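Descaling a kettle in a hard water area

Fri 3 August

We moved from Drestwood to Provville in January, and the first thing to suffer was the kettle. Drestwood water comes off moorland and leaves next to nothing behind. Provville water comes out of chalk. Within three weeks the element plate had a white crust on it, and there were flakes in the tea.

I have since kept a notebook on the subject, which has now filled 29 pages, and this post is the short version.

Hardness is usually given as milligrams per litre of calcium carbonate. My drop test kit gave 400 at the kitchen tap, well into the range sold as "very hard". A test kit costs little and is worth buying before spending money on filters or tablets. The paper strips are quicker but only put you in a band, and two of mine disagreed with each other by a whole band on the same glass of water.

The chemistry is simple. Hard water carries dissolved calcium hydrogencarbonate. Heating drives off carbon dioxide and leaves calcium carbonate, which does not dissolve to any useful extent and settles on the hottest surface available. A kettle that is boiled, left to cool and boiled again with the same water in it will scale faster than one that is emptied each time, partly because water lost as steam leaves its minerals behind.

Any mild acid will shift it. I have tried three.

White vinegar works, slowly. Diluted half and half with water and left overnight, it cleared most of the plate. The smell took four rinses to go and my first cup the next morning was still poor.

Lemon juice works about as well as you would expect from a weak, expensive solution of citric acid.

Citric acid powder is what I now use. It is sold in bags for home brewing and cleaning, it has no smell, and it keeps for years if the bag is closed properly. Mine has caked slightly at one corner but still dissolves.
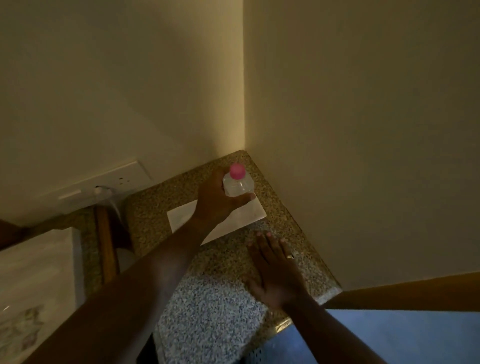

Ondrejka
The method for a 1.7 litre kettle is as follows. Put in 500 ml of cold water, or enough to cover the scale if your kettle is a wide one. Bring it to the boil, switch off at the wall, and wait a few minutes. Add 25 g of citric acid a spoonful at a time. It will fizz, and if you tip the lot into water that has only just boiled it will fizz up the sides and possibly over. Leave it for half an hour, pour away, rinse twice, then boil a full kettle of fresh water and throw that away too.

Do not boil the solution hard for a long time. Calcium citrate is less soluble in hot water than in cold, and a strong, hot, spent solution can leave a fine white powder that is more of a nuisance than the original scale. If that happens, cold water and a soft brush will deal with most of it.

Check the instructions for your own kettle first. The Harkik I bought after the move has a stainless steel interior and its leaflet allows citric acid. Some kettles with coated plates are less tolerant. Never mix any of these acids with bleach, and rinse the sink if bleach has been used in it.

I weighed the kettle before and after one treatment, dried thoroughly both times. It came to 676 g clean, on a kitchen scale that reads to the nearest gram, and it had been 9 g heavier before I started. That was six weeks of ordinary use by two people who drink a good deal of tea.

On jug filters: they do reduce scale, for as long as the cartridge lasts. Ours brought the test reading down by more than half when new. By the third week the reading was creeping up again, well before the indicator on the lid suggested a change. Whether that is worth the price depends on how much you mind the film on black tea. I mind it more than I mind the scale, so we have kept the jug – for drinking water only, with the pasta pan filled straight from the tap.

The mesh in the spout needs doing separately. Most of them unclip. I leave ours in a cup of the same solution while the kettle is soaking and then run the tap through it backwards.

The shower head is next. It has a rubber nozzle plate and a chrome finish that is already coming away at the rim, so I shall use a weaker mix and write down the timings.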